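In praise of the boring cup

I've been arguing with Tarek Bouazza for most of October about what makes a good example, and as I haven't won yet I'm going to have the argument again where he can't interrupt.

His view is that you want volume. Get people on the stations, get the arms moving, and let the learning system sort it out. If 1,000 goes at picking up a cup won't do it, collect another 1,000. And I do see the appeal! Volume is easy to plan, and it looks lovely on a chart.

My trouble is that so many of those goes are the same go. You put the cup back where your hand likes to put it, you come in from the side you always come in from, and by the afternoon you're very quick and very smooth and teaching the arm next to nothing. I've done it myself - two days of beautiful, useless tumblers when we were getting Pludance off the ground.

So I'd spend the time on the dull stuff between the goes. Move the tray. Turn the plate. Swap the plain cup for a see-through one with a fussy pattern, and do it when the light's different.
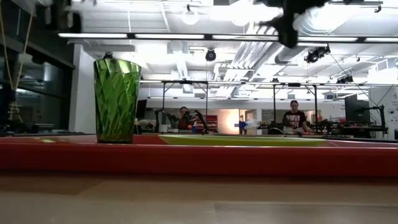 And please, keep the clumsy ones. Tarek bins any go where the grip slips and the person has to try again, and I think those are the best we've got, as long as the recovery is a decent one. How else is the thing meant to learn what to do after a slip? On Urwood we threw them all out and I still regret it.

He'll say that I'm slow, and that slow costs money. Fair enough, it does. But I'd still take one fidgety, careful afternoon over two of his fast ones, and I'll be saying so again when we plan the next batch.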